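Codmont Plan Cabinet – flat storage for surveys, plats and oversize records

If your office still takes in paper plans over the counter, you'll know how quickly they pile up, and how they love to curl the moment your back is turned. The Codmont was drawn up by Roswitha Wallner after a good many years behind a land records desk, and we like to think it shows. Every drawer opens the whole way, so you can lift out the sheet at the very back without dragging everything else along with it.

The standard cabinet holds up to 3000 sheets laid flat, with 300 in each drawer. The drawers run on Brunner slides and take a label on the front (wide enough for a full range of plan numbers, even the long old ones with the letters on the end). A hinged flap keeps the front corners down, and a hood at the rear stops sheets riding up and over into the drawer below.

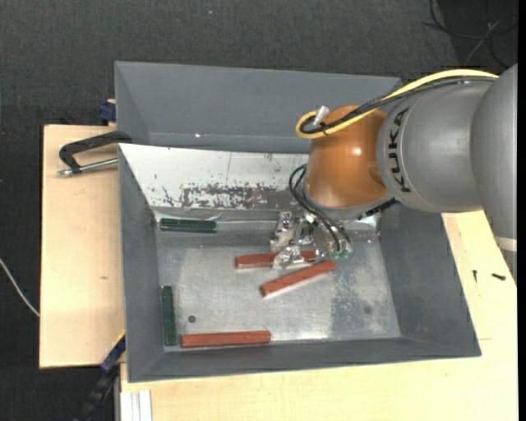

KUKA arm above a grey bin of long blocks.

Colours are stone, charcoal and a soft green we call Drina. Stone is usually in the warehouse. The other two are painted to order, so please allow a little longer for those, and longer again if you're ordering in January, when the paint shop is closed for part of the month.

You can stack cabinets 2 high on the one base. An empty cabinet weighs 240 pounds and a full one a great deal more, so do have a word with your building people before it goes upstairs – and measure the lift and the doorways while you're at it!

In the carton: cabinet, base, keys, a sheet of blank labels and the levelling feet. The Gunari sloping reading top, handy for looking over a survey with a customer, is sold separately.

Priya Doucet looks after orders from registries and municipal offices and is happy to quote on mixed colours or a whole room.

Page updated 2020-02-02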